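Ticket 448: Hum on cassette transfers, Gredmont Oral History Room
Opened by: Melur Ngau
Assigned to: Wiroj Saithong
Copied: Usa Chantharasri
Category: Audio capture / tape
Priority: Normal
Status: Resolved, left open for the follow-up items at the bottom

Original report (Melur Ngau), June 24, 2019

Hi all! First the good news: the cannery interviews are wonderful and I can't believe they sat in a basement for so long. There's a woman on the first tape who sings the whole shift-change song, harmonies and all, doing both parts herself.

Now the bad news. Every file I've made this week has a hum under it. It's low and steady and it doesn't change when the speaker gets louder or softer. It's there before the tape starts too, when I have record armed and the deck is stopped, so I don't think it's on the tapes. On headphones it's annoying. On the little desk speakers you can barely tell.

Setup as of now:

Cassette deck (the big gray one) into the Gauthier preamp
Gauthier into the USB audio box
USB audio box into the capture computer, recording in Clamel
Desk speakers plugged into the computer's headphone jack
Everything on the power strip under the desk, except the deck, which is plugged into the wall by the door because its cord wouldn't reach

I've tried a different USB port and turning the preamp gain down. The gain turns down the hum and the interview together, so no use. I've attached ten seconds of silence and ten seconds of Mrs. Cannery Singer.

Reply (Wiroj Saithong)

Love this one already, and thank you for the clip of nothing, it's the most useful thing you could have sent. I opened it in Clamel's spectrum view and there's a tall spike at 60 Hz with smaller ones stacked above it. That is power line hum, the same frequency as the wall current. So your ears are right and the tapes are off the hook.

Best guess is a ground loop. The deck is on one outlet and everything else is on another, and the audio cable between them is finishing a circuit you didn't mean to build. It could also be a bad cable, or the preamp sitting on top of something with a big transformer in it.

Please try these in order and write down what you hear after each one, even if it's "no change."

1. Stop the deck, arm record, put on headphones. Take note of the meter level. This is your starting point.
2. Unplug the audio cables from the back of the deck, leaving them plugged into the preamp. Does the hum go, stay, or get worse?
3. Plug them back in. Now unplug the deck's power cord from the wall. Same question.
4. Get an extension cord from the closet (the heavy orange one) and run the deck from the same strip as everything else.
5. Swap the deck-to-preamp cables for the spare pair in the drawer.

Please don't use one of those three-to-two prong adapters to "fix" it. There's a box of them in the drawer, and I know they work sometimes, but the third prong is there to keep you alive. I'd like to throw that box out.

Reply (Melur Ngau)

That was fun! Results:

1. Meter sits a little under minus 44 with the deck stopped. Hum clearly there.
2. Cables off the deck: different noise, more of a buzz, goes crazy when I touch the ends.
3. Cables back on, deck unplugged from the wall: almost all gone!!
4. Deck on the same strip: much better than before but still there if I listen for it.
5. Spare cables: no change from step 4.

So is step 4 the answer and I should just live with the leftover bit? It's so much nicer already. I could hear the foghorn behind one of the interviews and I'd never noticed it.

Reply (Wiroj Saithong)

Please don't live with it, we're so close! The buzz in step 2 is normal by the way. Loose cable ends act as antennas and your hand is a lovely source of noise.

What's left is probably coming through the computer side. Two more tests. Unplug the desk speakers completely, both the audio plug and their power brick. Then, separately, try recording on a laptop running on its battery with the charger unplugged.

Reply (Melur Ngau)

Speakers off: a tiny bit better, maybe. I did it three times with my eyes shut and Usa plugging and unplugging, and I got it right twice.

Usa's laptop on battery: SILENCE. Beautiful tape hiss and nothing else. Plugged the charger in and the hum came right back. Unplugged, gone. We did that a few more times just because it was so satisfying.

Note added (Usa Chantharasri)

Can confirm, and I have the clips. Spike is gone from the spectrum view on battery. I'm happy to lend the laptop for mornings but I need it back after lunch, and the battery won't do more than two sides of a long tape anyway. There are 2,000 cassettes in the collection, so I'd rather we had a proper fix.

Work log (Wiroj Saithong)

Came by in person with a pair of audio isolation transformers from the Ovisov loan shelf. These go in line between the preamp and the USB box. The signal crosses through the transformer's magnetic field and there's no wire joining the two sides, so the loop has nowhere to go.

Tested with the deck on the shared strip, speakers plugged in, capture computer on wall power. Hum gone. The 60 Hz spike is down into the hiss. Melur put on the singing tape and we all stood there listening to it instead of working.

Checked that the transformers weren't dulling anything. Played the test tone cassette with and without them. The very lowest notes lose a hair of level, which for speech on a portable recorder means nothing at all. The top end is the same both ways.

One gotcha: put the transformers well away from the deck's power supply. On the first try I set them right on top of the deck and got a fresh hum, quieter and smoother than the old one. Moved them to the other end of the shelf and it went away.

Second issue found while on site

The tapes from the January box sound muffled next to the others. Melur thought it was the hum fix. It's azimuth. The recorder used for those interviews had its head tilted slightly compared with ours, so the high notes partly cancel. Easy to hear once you know: switch Clamel to mono and the sound goes dull or swishy.

How we corrected it, for whoever does the next box:

Play a section with clear speech, lots of S sounds if you can find them.
Set monitoring to mono.
With the small non-magnetic screwdriver, turn the azimuth screw (the one with the spring under it, to the side of the head) a very little at a time.
Stop when the S sounds are brightest. Go past it and come back so you know you're on the peak.
Write on the box card that the deck was adjusted.
Put the head back with the test tone cassette before starting another box.

The difference on tape two was huge. A man's whole story about the ice house went from mush to every word.

Question from Jintana Petchrat

Late question from upstairs: can we save time by removing the hum from the files you already made, without playing those tapes again? And do we still need the spare tower that was going to be the second capture station?

Reply (Wiroj Saithong)

On the files: Clamel has a hum filter and it does a decent job. But it takes a bit of every man's voice along with the hum, and these are the preservation copies. I'd retransfer. It's only this week's tapes, and Melur says she'd be glad to hear them again. If you need a listening copy in a hurry, filter a duplicate and leave "filtered" in the file name.

On the tower: it can wait. One station with a clean signal beats two noisy ones. It still needs a processor before it can do anything for us.

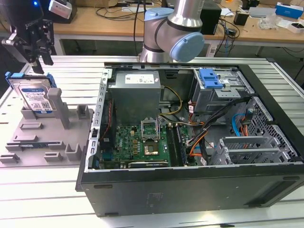
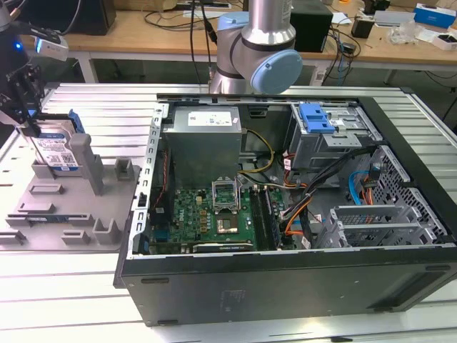
Spare tower on its side with the panel off and the CPU socket open; the memory is in its slots.

Settings to keep (Melur Ngau)

Copied onto the card taped to the shelf:

Deck on the desk strip, orange cord, never the wall by the door
Noise reduction off unless the box card says it was recorded with it on
Gauthier gain so loud laughter stays out of the red
Transformers at the window end of the shelf
Record ten seconds of stopped deck at the start of each day and look at the spectrum view
Fast forward and rewind each tape once before playing it, all the way, so it's packed evenly

Follow-up items

Order our own transformers so the loaners can go back to Ovisov (Jintana)
Retransfer this week's tapes (Melur, started, first one sounds gorgeous)
Throw out the box of prong adapters (Wiroj, done with great pleasure)
Ask Sunee Srithong if she recognizes the shift-change song, as her aunt worked the packing line and Melur would love to get the second verse written down (Usa)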